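Household chore robot

From the Sostard Home Machines Wiki

A household chore robot is a machine meant to do the jobs people do around the house with their hands: putting away dishes, folding laundry, wiping counters, picking socks up off the floor. I've been writing and rewriting this article for a while now, and the question I get on the talk page is always the same one. Can they do it yet? My short answer is "some of it, slowly, in a kitchen they've seen before," and the rest of this page is the long answer.

What counts

We leave out robot vacuums and mowers, which have their own pages (and their own arguments). A dishwasher is a machine that does a chore, sure, but it's a box and you bring the dishes to it. For this article I only count machines that go to the mess, grab things and move them somewhere else.

Early attempts

The oldest one we have a page for is the Gavham arm, a single arm on a rail that ran along the back of a counter. It could lift a mug from one marked spot and set it down on another, and that was the whole show! Move the mug a hand's width to the left and it closed on air. Owners on our forum still talk about it fondly, I think mostly for the noise it made.

The Egilsson cart came next, with two arms on a wheeled base. It was the first one I ever saw in person. It cleared a small table in 30 minutes, with one fork left behind, and then it sat there humming and wouldn't go back to its dock. I was thrilled anyway. My family was less thrilled, as we'd all been waiting for lunch.

What they do well now

Picking up one solid thing from a clear surface is in good shape. The Jisesow test, which our editors put together, asks a machine to move 80 ordinary objects from a counter to a shelf, and the best run logged on this wiki so far is 70. The misses were nearly all thin or floppy things: a spoon lying flat, a dish towel, a bag of rice that sagged out of the fingers.

Laundry is further along than I expected. Towels, fine. T-shirts, mostly fine. Fitted sheets, please don't ask.

What they still get wrong

Kitchens are the hard part, and I say this as somebody who likes kitchens. Things are shiny, things are stacked, and things are standing inside other things. Take a bowl holding a bunch of chopsticks. To you that's one object, and you'd pick it up without looking. A machine has to decide whether to go for the bowl or the sticks, then keep the bowl level enough that nothing slides out. If there's cloth underneath, it can bunch up and drag along with the bowl, and then you've got a second problem on top of the first.
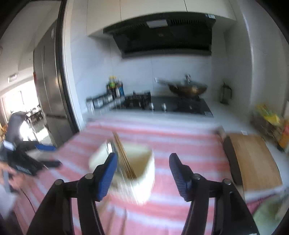
Blue finger pads on either side of a bowl of chopsticks, on a striped cloth.

Two-finger grippers are the usual choice for this kind of work. They're simple and easy to fix, and a soft or rough pad helps a lot on smooth china. Five-fingered hands look great in videos, but I've yet to try one that I'd trust with my good plates.

Cost

Prices jump all over the place. The cheapest kit on our parts list comes to 870 dollars, and that gets you one arm, no base and a long weekend with a screwdriver.

See also

Gavham arm
Egilsson cart
Jisesow test
Laundry folding machines

This page was last edited on 20 Aug 2023.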